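Progress Report to the Clavbridge Fund
Project: Good Practice for Two-Arm Garment Handling
Submitted by the Jasavden project office
Sep 20, 2018

1. Purpose of this report

This report covers the second period of the grant. In this period the project moved from drafting its code of practice to applying the code at the work table. The code has three parts: preparation of the work area, handling of garments, and record keeping. The first part is in use for every session. The second is in use with the changes set out below. The third remains in draft.

2. Preparation of the work area

The draft submitted with the original proposal asked operators to "check that the table is clear." Trial use showed that operators read this wording in different ways. The revised rule states that the zone between the fingertips and the far edge of the table must hold no garment, tool or container when the arms are brought to their start position, and that the wrist camera view must be checked before motion is enabled.

The rule also covers trim and fasteners. Each garment is looked over at close range before it enters a trial, and any woven band, piping, button or loose fiber is entered on the garment sheet. Patterned trim is listed separately from plain cloth, as the two are to be scored separately in the grasp records.

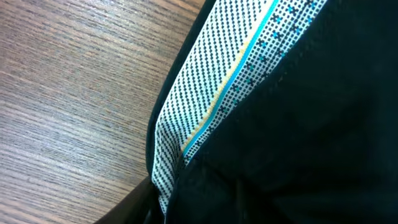 Figure 1. Patterned band with a blue stripe on a black fabric item, wrist camera view.

The garment register now holds 153 entries. Garkura, which supplies the clothing, has agreed to replace any item withdrawn for wear. The project office considers the present stock adequate for the remainder of the grant.

3. Handling of garments

The handling rules apply to both arms. Their main points are as follows.

The garment being worked on is laid flat, with the waistband or collar on the side away from the arm bases.
Other garments may stay on the table only if they are placed to the side, outside the working zone.
An arm that is in contact with cloth may not be re-tasked until its fingers have opened and withdrawn.
No person reaches between the arms while either one is enabled.
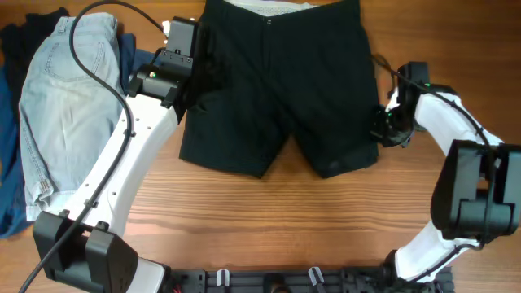
Figure 2. Both arms at a pair of black shorts, with folded jeans to the left.

The second point drew the most comment during review. Habte, our partner for outside assessment, asked that side placement be given a fixed distance. The project office preferred a marked zone on the table, and this was accepted - subject to a further review in December.

4. Lighting and camera views

Glare on the table surface was not addressed in the proposal. It has been added to the code as a reporting item. Operators note where the reflection falls in the wrist camera view and whether it reaches the fingertips. A session may proceed with glare present, provided that it is recorded.

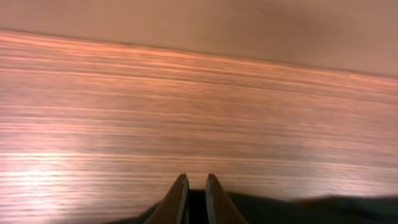

Figure 3. Open gripper fingers over bare tabletop. Glare at lower left.

Dark cloth on a bright surface presents a related difficulty. Seams and fly plackets can be hard to read on such items, and the code now asks for a second look from the head camera before a grasp point is approved. This adds time to each trial. Habte has asked for the delay to be reported, and it will appear in the next set of figures.

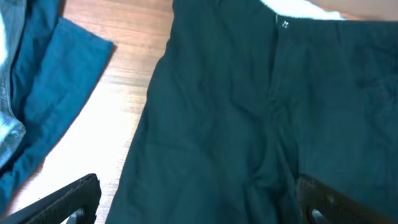
Figure 4. Dark teal-green trousers between spread gripper fingers, with a lighter blue garment alongside.

5. Matters outstanding

The record keeping section is behind schedule. The draft form is too long for routine use, and a version of up to 2 pages is being prepared. Retention of camera files has not been settled between Jasavden and Habte.

The target of 500 recorded trials stands. No change to the budget is requested. The project office asks Clavbridge to confirm that the reporting date in December may be kept, and to return any comments on section 3 before the revised code is sent to Garkura.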